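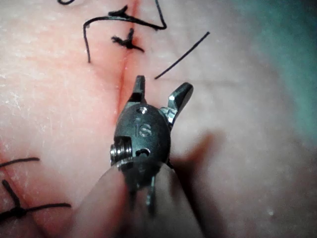 Your Clutcombe practice pad is ready to stitch the moment it comes out of its sleeve, and a few minutes of good set-up will make every session on it more fun. The pad is made to feel like skin with some give underneath, and the first time the edges of a cut come together neatly under your own stitch is a real thrill! The surface is a pale pink, so a dark thread will show up best against it. Bring your jaws in beside the incision line, open in a V, before you think about picking up an edge. That small approach is worth practicing all by itself.

Section 3: Setting up the pad and placing your first stitches

Before you start

Wipe the table and dry it fully. The base grips well on a clean, dry top and slides on a dusty one. You will need the pad, the base tray, one pack of practice thread with needle, and a dish or tin for used needles.

CAUTION: Practice needles are sharp and are not sterile. Never use the pad, the thread or the needles supplied with it on people or animals.

Fitting the pad

1. Peel the clear film off the top of the pad. Go slowly at the corners.

2. Set the pad in the base tray with the incision facing up. Press down along all four sides until the pad sits flat.

3. Turn the tray so the incision runs across you, left to right. Left-handed users may like it tilted a little the other way – try both.

4. Bring your lamp in low from the side. The edges of the cut stand out beautifully in slanting light.

Note: A new pad can feel slightly tacky. Dust it with a pinch of cornstarch and brush off the extra.

Placing a stitch

5. Hold the needle two thirds of the way back from its point.

6. Enter the pad a short way out from the incision, with the point straight down. Turn your wrist and let the curve of the needle do the work.

7. Come up inside the cut, take a fresh hold, and go into the far edge at the same depth.

8. Draw the thread through until a short tail is left, then tie. Stop tightening as soon as the edges touch. If they pucker, the stitch is too tight.

9. Place the next stitch and compare the two. Even spacing comes surprisingly fast, and it is lovely to watch a row straighten out over an evening.

CAUTION: Do not pull up hard on a needle that is stuck. Back it out along its own curve. Lifting can tear the mesh layer, and a torn mesh cannot be repaired.

Working with long or jointed instruments

Everything above applies, with two additions.

10. Open and close the jaws a few times above the pad before touching it, so you know how wide they spread.

11. Grip the top layer lightly. Metal tips can pinch through it when closed at full force.

Cleaning and storage

Snip the stitches and pull them out from the knot side. Wash the pad in cool water with mild dish soap, pat it dry, and store it flat in its sleeve.

Replacement pads are sold singly under part number 2589. The tray fits both the Clutcombe and the older Ganau pads.

Guide revised 22 August 2024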